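What the House Weighs

Jan 31, 2026 · 5 min read

I have spent most of this winter trying to get rid of things, and I'd like to report on my progress, such as it is. 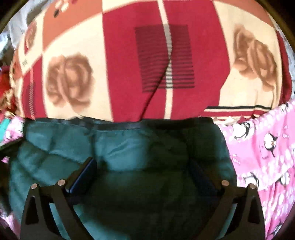 The plan was one item a day until the end of February. I got it from my friend Maureen Ackroyd, who did it two years ago and now lives in the kind of apartment where you can hear your own watch. She told me the trick was to start with the easy stuff. I started with the easy stuff. The easy stuff lasted nine days.

Day one was a colander with a leg missing. Day two was the manual for a dishwasher we no longer own. By the end of the first week I was feeling so light and so virtuous that I gave away a perfectly good umbrella, and then it rained, and I went out and bought another umbrella. I have decided this counts as zero.

Then I reached the hall closet, which is where my aunt Marlene lives. Marlene Kröger died four years ago, at a good age and in a bad mood, and her belongings came to me in boxes because I was the relative with a basement. She had spent her whole working life in Garham and kept a record of it. There were pay stubs. There were Christmas cards from Helmut Görtz, her landlord, every one of them signed "H. Görtz" in case she confused him with some other Görtz. There was a Gramex adding machine that weighs as much as a toddler and will add anything you like as long as none of the numbers has a seven in it.

I put the adding machine by the front door. It stayed by the front door for three weeks. The mail went on it. Then a plant went on it, and my husband asked where we'd gotten the nice plant stand.

So I called Mareike, my cousin, to see if she wanted it. Mareike Brinkmann has turned down more of our family's furniture than any other living person, and she is very good at it. She never says no. She says, "Oh, but it looks so right at your place." She has never seen it at my place. She lives nine hundred miles off and hasn't visited since the wedding.

The thrift store on Ruppert Street was my next idea. They have a sign now listing what they won't take, and reading it was like reading an inventory of my basement. No encyclopedias, no cribs, no organs, no typewriters "or similar." I stood there wondering if an adding machine was similar. The young man at the counter, whose tag said Ashton Rakena, came out to the car, looked in the trunk, and said it was similar.

What gets me is that I don't even like most of it. I liked Marlene, on and off. I didn't like her fish knives. But I've moved those fish knives between three houses and at some point I seem to have paid for them in labor. Maureen says I should take a picture of each thing and let the thing go. I tried that. I now have about 100 pictures of fish knives and the fish knives.

There has been one real success. At the bottom of the last box was a stack of sheet music from the Sendomlow choir, which Marlene quit over a disagreement about breathing. I wrote to the choir, not expecting much, and a very polite woman wrote back to say they'd love to have it, as theirs went in a flood. I mailed it the next morning before either of us could think it over.

Last week they sent me a thank-you package. It's a commemorative plate. It's quite large. For the moment I've put it on the adding machine, behind the plant.

I still have February.

14 comments · 37 shares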